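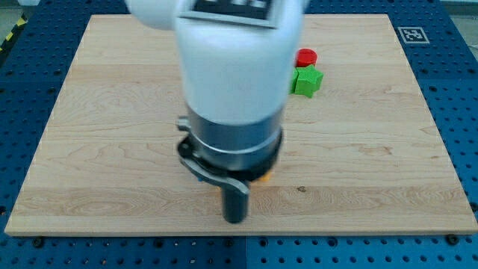
By Ingvild Sjögren

LINDQVIST BRINGS BACK THE TABLE IT SAID IT WOULD NEVER MAKE AGAIN

Two years after retiring the Osadetti, the company has read its mail

ROMHOLM, 8 August 2026 – Lindqvist, the family-owned maker of dining tables, announced today that the Osadetti extending table will return to its catalog this fall. The company would like to thank everyone who wrote in, including those who used capital letters.

The Osadetti was dropped two years ago with a short statement describing it as "a table for a way of life that has moved on." The thinking at the time was that people no longer had large groups over for dinner. They ate at counters, on couches, and over the sink. A slim replacement called the Unel was introduced, with room for four people who got along well and did not use serving dishes.

Since then Lindqvist has received 748 letters and emails on the subject of the Osadetti. A small number were from people who thought they were writing to a different company, and we have forwarded those. The rest were clear. Customers wanted to know where they were expected to put their in-laws. One family in the north of the county reported that they had been seating the children on an ironing board. Another enclosed a drawing.

"We were told by a consultant that the dinner party was over," said Ingvild Sjögren, who runs communications for Lindqvist and also wrote this release. "Then I went home for the holidays and ate with a plate on my knees next to a radiator. I brought it up at the next meeting."

The new Osadetti is very close to the old one, and this is deliberate. Closed, it fits a normal kitchen. With both leaves in, it seats 16, or a few less if anyone is left-handed and insists on a corner. The top is solid oak with an oil finish, so it can be sanded and oiled again at home after whatever happens to it. The legs are still set in from the ends. Customers who remember hitting their knees on the center support will be pleased to hear that it has been moved, and customers who had learned to avoid it will need to learn again.

The leaves now store under the top. On the earlier table they were meant to live in a closet, where by our own estimate they spent most of their lives behind a vacuum cleaner. Two hooks and a felt-lined rack hold them in place, and the table does not have to be turned over to reach them. One adult can open it alone. Our testing on this point was done by an employee with a bad shoulder who was in no mood to be generous.

The extension runners have also been replaced. The old ones made a noise that several letter writers compared to a goose. We did consider keeping it, as a few people seemed fond of it, but they were outvoted by people with sleeping babies.

Leaves from the original Osadetti will not fit the new table. We know this will be a disappointment to anyone who bought a spare at a yard sale. Owners of the original can order replacement runners, which will quiet the goose, and the parts desk will continue to stock feet, pegs and the small brass latch that everyone loses.

The Unel stays in the catalog. It is a good table for a small apartment and we are told it makes a very nice desk.

PRICE AND ORDERS

Orders for the Osadetti open at the Romholm showroom and by phone in September, with first deliveries planned before the holidays. Anyone ordering after the end of October should make other arrangements for this year's big dinner and expect the table early next year, certainly by March. Prices will be posted when orders open. They are higher than they were, and we have decided to mention that now so it does not come up later.

Delivery within the county includes carrying the table inside and taking away the packaging. It does not include moving the piano. Please measure the doorway first. The delivery crew asked for that sentence to be in here.

VISITING THE SHOWROOM

The Osadetti will be on display in Romholm through the fall, fully extended, with chairs. Visitors are welcome to sit down at it. Those who wish to bring lunch may do so if they wipe up afterward, and should use a coaster, even though the finish can take it.

ABOUT LINDQVIST

Lindqvist makes dining tables, benches and, briefly, a hat stand. The company is based in Romholm.

PRESS CONTACT

Ingvild Sjögren, Communications, Lindqvist, Romholm. Showroom visits for press can be arranged on weekday mornings. Letters about the hat stand should be sent to the parts desk.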